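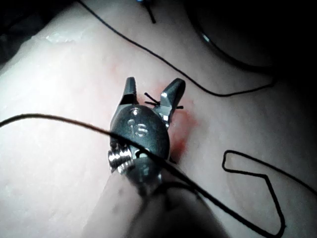
Net bench, November, start 7.30 am. Goal nets for Brovdale back from the ground in a feed sack, both of them, plus a note from Gerasimos Galanis saying "few small holes". I could have walked a cow through the first one. Most of the morning went on working out which damage was from football and which was from the mower. Trimmed all the old repairs back to clean mesh before starting, and found the usual: whoever mended it last had left tails as long as my hand, and every tail had found a stud, a glove strap or another tail. The little black knot at the top of the page is the look I'm after, ends cut back to whiskers and sticking out to the sides, only scaled up to something you can kick a ball at. Géza says whiskers that short will slip in polyethylene. Géza may be right. See the pull tests.

Materials. Used the Fakell twine, black, because that's what is on the shelf. The nets are white. Yen-ting asked whether anyone would notice and I said the under-12s would not, and then the club secretary rang to ask whether the repairs would be white. They will be black. From the halfway line it all goes grey anyway.

Pull tests, 10.15. Rigged the luggage scale off the vice again. Yes, I know there's a proper tester. The proper tester has been at Bilgin for recalibration so long that I assume it has settled down and started a family. Loaded to 20 kg, held, let off, repeated.

Double sheet bend, tails short: crept on the first pull, stopped, crept again on the second. Didn't let go but I wouldn't turn my back on it.
Double sheet bend, tails short, ends melted: no creep I could see. Smells dreadful.
Plain sheet bend, tails long: held perfectly, to Géza's great satisfaction.
Netmaker's knot with an extra half hitch, tails short: held. Slow to tie, and my thumb is not what it was.

Going with the last one for the top third of the net where the shots go, and melted double sheet bends below. Nobody at Brovdale has threatened the top third since winter, but the visitors do.

Note for Michalis, who is on the bench while I'm away: the lighter lives in the tin with the gauge sticks. It doesn't live in your pocket. Melt, count to three, press flat with the back of the spoon. Don't press with your finger. You know why.

Mesh gauge. The second net isn't the same mesh as the first. Measured it twice because I didn't believe it. The first is a standard 120 square, the second is a touch bigger and has been dragged into diamonds along the bottom by people hanging it off the crossbar hooks upside down. So for at least a season the two ends of that ground have had different nets, which Gerasimos tells me "explains a lot". It explains nothing. He lost to Stetmont by 3 at both ends.

The upside-down business needs fixing at the source. Have sewn a strip of red tape along the head rope, and will write TOP on it in laundry marker once the tape has stopped curling. Fereshteh pointed out that the last lot had TOP written on them too, and was kind enough to show me where, along the ground rope. Still thinking about that.

Side tension. Spent an hour after lunch arguing over how slack to hang it. Fereshteh's case: loose net, ball drops dead, keeper doesn't have to fish it out of the car park, everyone likes the look. My case: loose net gets trodden on, and the first thing to go is the bottom corner, and then the bottom corner comes back to me in a feed sack. We hung the first one off the test frame in the yard both ways and kicked balls at it for longer than was strictly scientific. Loose looks better. I've written down "slightly loose" as the setting and we can each believe we won.

One thing from the yard worth keeping. With the back stanchions set further out, a hard low shot comes off the net and rolls back over the line nearly every time. Bring them in a notch and it stays put. The refs' group at Stetmont had a row over exactly this last month, with half the crowd convinced it had hit the post. If we're redoing the Stetmont frames in the new year, mark the notch on the stanchion with paint so it can't wander.

Costs, for whoever does the invoice (Yen-ting, I think, it has her look about it). Twine: most of 2 spools, and a spool is 2000 m on the label, so no, I did not use all of it on the nets, a good length is under the bench where it fell off and unrolled itself towards the drain. Charge one spool. Tape: not worth charging. Labour: charge the first net at full rate. The second I'd knock something off, as half of its holes were ones I made finding the old knots.

Left to do
Bottom corners, second net, both sides
Lettering on the red tape, correct edge
Replace crossbar hooks, the ones in the sack are a mix of three kinds and none of them shut
Ring Bilgin about the tester, be polite
Ask Gerasimos what he considers a large hole

4.40 pm. First net done and folded. Folded it properly, concertina from the ground rope up, tied with a bit of the drain twine. Second net is on the bench under the sheet, please don't put mugs on it. Michalis, the corner I've pegged is pegged for a reason, start from the other one.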